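Bench notebook, memory cell, October, Friday

Came in to the arm stopping short on the upper slots again. Serena had it down in the log as a grip fault. I pulled the fingers and checked them on the bench, no wear worth writing down. Put them back, same torque as before.

The tower had crept on the slats. Gap between fixture plate and case measured 41 mm at the rear end, should be 39. Loosened the plate, squared it to the case, clamped it again and re-taught the approach point above the slots. Old point kept in the controller as position 4, do not delete it until Andri has looked.

Wrist camera: wiped the lens, reseated the connector, ran the offset check twice. Both runs agreed. The cable wants more slack on the outside of the bend — Bienvenido has clips on order from Indard.

Speed is held at 30 percent for all moves inside the case. Leave it there until next week. Keep the side panel off and the power leads tucked toward the drive cage. If anyone moves the tower, even a little, measure the gap again before running.

Still to do:
- new stop block for the front end of the case
- copy the taught points to the shared drive
- ask Elsie if the Branberg fixture drawing is the current one

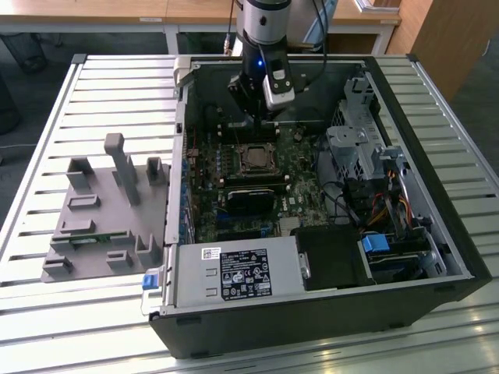
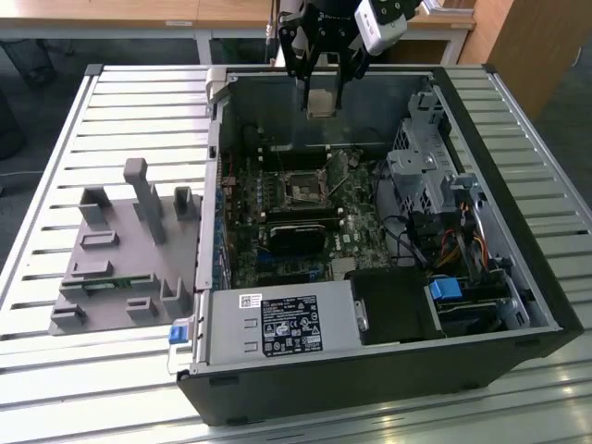
Gripper over the upper part of the board, tower on its side, fixture plate to the left.

We use cookies to improve your experience on this site. Accept | Manage settings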